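The bed is the biggest table in the house

A conversation with Kirsty Tipoki about small rooms, small objects and the boxes she puts them in

Kirsty Tipoki rents a single room on the upper floor of a house in Lonlow. The house has a stone over the door with the year 1801 on it, and the rooms are from a time when people owned less. I visited her in February, at ten in the morning, when the sun comes in over the roofs across the street. She made tea and apologized that I would have to hold the cup, as there was no place to put it.

I had written to her after reading her short column in the Flukberg newsletter, where she answers letters from people who live in one room. Most of the letters are about kitchens. Her own interest is different. She likes the small things: chargers, caps, keys, coins, the pieces that belong to something but you forgot to what.

"I call them the walking things," she said. "A chair stays where it is. A charger walks. In the evening it is next to the lamp and in the morning it is under the pillow."

She does not own a desk. She had one, a heavy one from her aunt, and she gave it to her neighbor Cameron Tomoana, who lives across the landing and repairs radios. Since then she sorts everything on the bed.

"When I had the desk, I did not sort. I only put things on the desk. The bed is better for this because at night I have to sleep in it. So the work must be finished."

I asked her if it is not uncomfortable to work like this, bent over a mattress. She thought about the question for a long time.

"The back does not like it, it is true. I kneel on the floor with a cushion. Cameron says I look like I am praying to my cables."

Her method is simple and she did not want to make it sound bigger than it is. She takes a low open box, the kind that is more a tray than a box, and puts it in the middle of the bed. Everything small from the room goes near it. Then she takes each object in turn and asks what it is for. If she can answer, it goes in the tray. If she cannot answer, it goes in an envelope with the month written on it, and the envelope waits until summer.

"People write to me that they bought a set of 8 boxes with lids, and it did not help. Of course it did not help. With a lid you do not see, and what you do not see, you buy again. I had two of the same adapter for a whole year because of a lid."

Her trays come from everywhere. Her favorite for a long time was a shoe box from Marciniak, the shop at the end of her street, which she cut down with kitchen scissors until the walls were as high as her thumb. It became soft after a winter near the window and she had to let it go. She spoke of it with some feeling.

We talked about sheets too. She likes a strong pattern, and I said that I would expect a plain color to be more practical if you are looking for small parts.

"My mother told me the same. But I wash a plain sheet and I see every mark. And a black thing you can find on any color. It is the clear things that are difficult, the small clear rubber feet. Those I put in the tray first." She bought her last set from Kumari, in the sale, and told me the price twice because she was proud of it.

The electricity is the weak point of the room. There is one outlet on the wall by the head of the bed, so the power strip lives there, and the phone cable is always part of the picture when she is sorting. She used to unplug everything before starting. Now she leaves it.

"It is a bedroom, it is not a museum. If I must prepare for an hour before I begin, I will not begin. And I like to have a little figure standing with the plugs. It makes that corner less ugly."

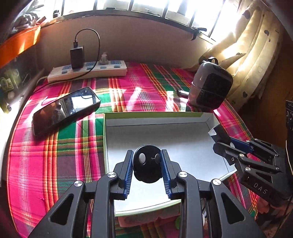
Do you ever put the phone in the tray with the other things?

"The phone stays outside, on the sheet. I use it every hour, so I would only be taking it out again. The tray is for things that I need maybe one time in a month."

I asked what she would say to somebody who has almost 100 small objects in a drawer and is afraid to open it. She laughed, and then said that this person should not open it all at once. Take what fits in two hands, she said, put it on the bed, and close the drawer again. The next handful can be next week.

"And do not start at night. I did this once. I was so tired that I moved everything to the floor and slept, and in the morning I stepped on a plug. You remember that for a long time."

Before I left, Cameron knocked to ask for a fuse. She went to the shelf, took down a tray and gave it to him in a few seconds. He said thank you and went back to his radios, and she put the tray back and asked if I wanted more tea.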